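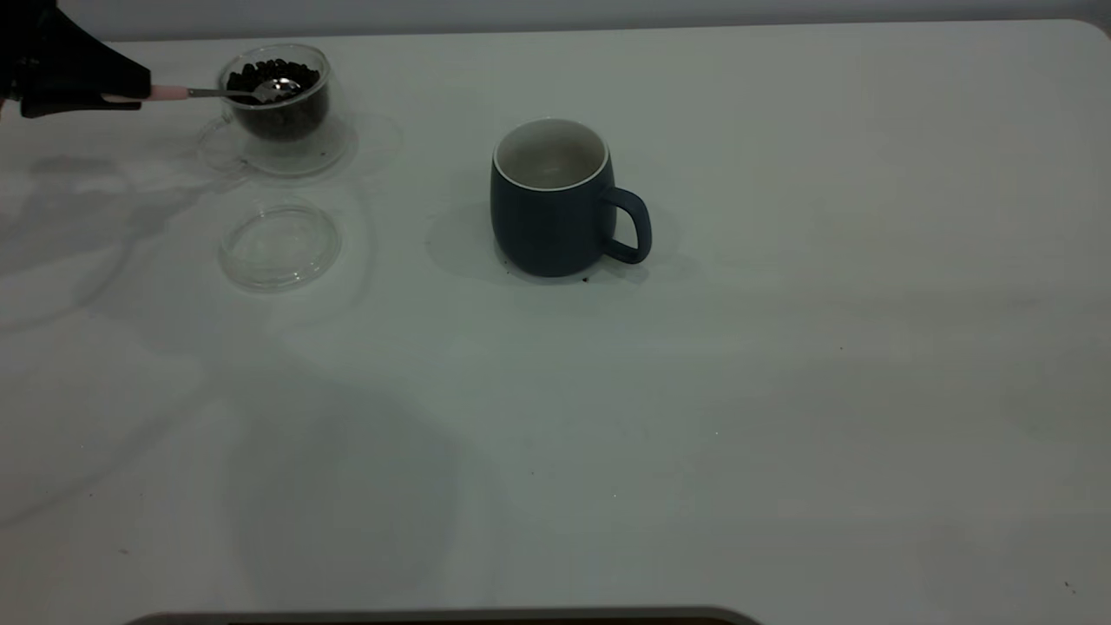
Howlader to sell coffee beans by the spoon

4/14/25

Howlader, the kitchen goods shop on Clorkerier Street, will start selling whole coffee beans by the spoonful in May. Customers will be able to buy as little as one spoon of a roast and take it home to try before paying for a full bag.

The beans come from Okon, a small roaster that has supplied the shop with sealed 200-gram bags for the past two years. The bags will stay on the shelf. The new table will go along the back wall, where the shop used to keep baking tins.

Nazma Dewan, who owns the shop, said the idea came from customers who asked for a taste and left with nothing. "People would pick up a bag, read the back, and put it down again," she said. "A whole bag is a lot to buy if you don't know whether you like it. I would rather sell someone two spoons today and a bag next week."

There will be seven roasts at the start, from light to very dark. Each one will have its own glass container with a lid, a card with the name of the roast, and a spoon that stays with it so the beans do not get mixed. Dewan said staff will do the scooping for the first few weeks. After that, customers will be able to help themselves if things stay tidy.

Choosing the glassware took longer than choosing the coffee, according to Farzana Barua, who manages the shop floor. She wanted customers to see the beans from the side as well as from the top, and she wanted something that could go through the dishwasher every night. The staff had tea tins to begin with and gave those up in the first week. Among the pieces put out on the table since then are a double-walled cup and a plain glass bowl with a thick rounded rim, along with a metal spoon that has a pale pink handle. Barua likes the spoon because the handle color is easy to find on a pale counter, and the shop has ordered more of the same kind.

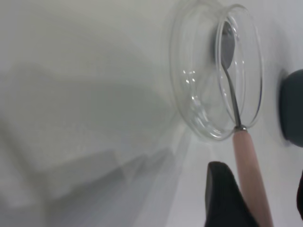

Price was the other question. The shop first planned to charge by weight, but the scale it had was made for flour and was not steady with very small amounts. Dewan settled on a flat price for a level spoon, the same for all seven roasts. Staff will level each spoon against the side of the container. The clear glass makes this easier to check, Barua said, and on the table the spoon with the pink handle was lying partly inside the bowl with its handle out over the rim, so whoever serves next can reach it without touching the part that goes in the coffee. She would like all the spoons kept that way between customers.

Customers may bring a jar from home. For anyone who does not, the shop will have small paper envelopes at no charge. The envelopes have a line for the name of the roast and another for the date, and Dewan asked that people fill in both.

Kumudini Chowdhury, who runs Okon, said she agreed to the plan on the condition that beans are never left out overnight. Whatever is still in the containers at closing will be ground the next morning and brewed for customers. The rest of the stock will be held in closed tubs in the storeroom and brought out in small amounts.

"Light and air are hard on coffee," Chowdhury said. "Glass looks nice, and I understand why they want it. So put out a cupful, keep the lid on when you are not serving, and fill it again when it runs low."
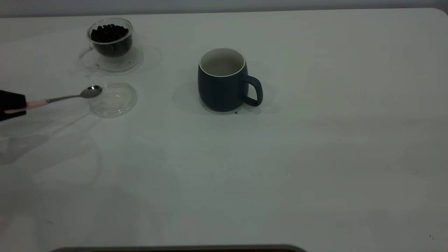 She also asked the shop to keep the dark roasts at one end of the table and the light ones at the other. Dark beans leave a little oil behind on a spoon – not much, but enough to carry over into a light roast if the spoons get swapped.

The shop will offer brewed samples as well, poured from a flask beside the register. These will be served in the shop's own mugs. Dewan does not plan to buy paper cups, and there will be no seating.

Howlader has 729 names on its customer mailing list, and a short survey sent to them over the winter asked which coffees they would like to see. Medium roasts came out ahead. Several people asked for decaf, and one of the seven containers will hold it.

Niall Imrie, a regular customer who lives two doors down, said he will probably use the table to settle a disagreement at home. "My wife likes it dark and I don't," he said. "We have been buying one bag and taking turns being unhappy." He had hoped the shop would also grind the spoonfuls. Dewan said that will have to wait, as the grinder now in use loses too much coffee in the burrs when the amount is small.

The change has cost the shop $880 so far, most of it for the table, the storeroom tubs and a shelf for the lids. Vasanthi Samarakoon, who keeps the books, said the shop will look at sales after the summer and decide then whether to add tea.
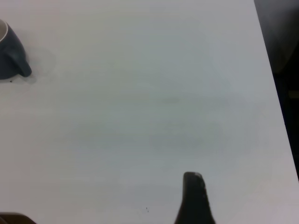
A dark blue mug on the white table. Brewed samples will be served in the shop's own mugs.

Fimari, the bakery next door, will sell a plain biscuit to go with the samples during the opening week. The biscuits will be at the bakery's own counter, and customers are asked to finish them before coming in, to keep crumbs away from the beans.

Bagged coffee will stay at its current price. Anyone who wants to suggest a roast for the table can leave a note at the register.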